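Norkinby Kitchens – Staff FAQ: the two-arm prep station
Updated Thursday, September 9, 2021

Questions came in from both shifts, so answering them all in one place. Written fast. If yours is missing, email Kenneth Dela Peña or leave a note in the Clisham room tray.

What is it exactly?
Two robot arms at one prep counter. They pick up food items and move them between boards and baskets. It's called Nollier on the schedule, so if you see "Nollier" next to a station number, that's the arms and not a new hire. (Three people asked.)

Is it running in our kitchen now?
No. Still in simulation. The layout gets worked out on screen first, then we build the real counter to match.

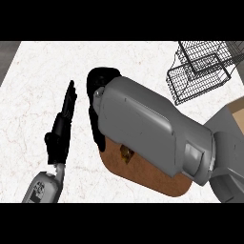
Prep counter in simulation: both arms, cutting board, wire basket.

Will I lose my job?
No layoffs are tied to this. Same answer as at the March meeting. The fry prep line stays at its current headcount through the trial. What changes is the mix of tasks – less moving pieces from board to basket, more checking, restocking and plating.

Will I lose hours?
Not during the trial. Schedules are posted the usual way. If your hours drop and you think the station is why, tell Kenneth the same week, don't wait for review time.

Who gets trained?
Anyone on prep who wants it. Sign-up sheet is by the time clock. Training is 2 paid sessions, 60 minutes each, at the Tan Street site. You don't need to know anything about computers. First session is mostly how to stop it, how to clear the counter, how to start it again.

Do I get paid more if I'm trained?
Station leads do – 54 cents an hour on top of base, starting with the first shift you lead. Being trained but not leading, no change. We know people aren't happy about that part. It's still being talked about.

Can I work next to it?
Not while it's moving. Hands stay off the counter until the arms are parked and the light is green. This applies to managers to. One side can sit still while the other is working over a board, so a still arm does not mean the station is off.

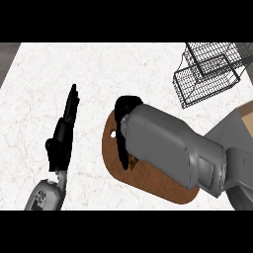 Same rule for dropped food. Leave it, hit pause, wait for green, then pick it up. You will not get written up for pausing. Pause as often as you need.

What if it drops or crushes something?
Goes in the waste log like anything else, code N. Don't put it under your own name. We want the real numbers and right now some people are being too nice to it.

How long does the simulation part last?
Until it gets through 1,000 pick-and-place runs in a row on the final layout with no stop. Then the hardware gets ordered. No date yet, please stop asking Kenneth for one.

Is it recording us?
The real station will have cameras aimed at the counter. The footage is used for fixing missed picks. It will not be used for attendance, breaks or discipline. That's in the written policy, copy in the break room binder.

Who cleans it?
Closing shift wipes the counter, boards and baskets, same as any station. Arms get cleaned by the lead only, power off. Cleaning time is on the clock and will be added to the closing checklist before teh trial starts.

Can I say no to working at it?
Yes. Tell your shift manager, you'll be put on another station. No form needed.

Where do suggestions go?
Tray in the Clisham room. Basket placement has come up a lot already – keep those coming, moving a basket on screen is a lot easier than moving a counter later.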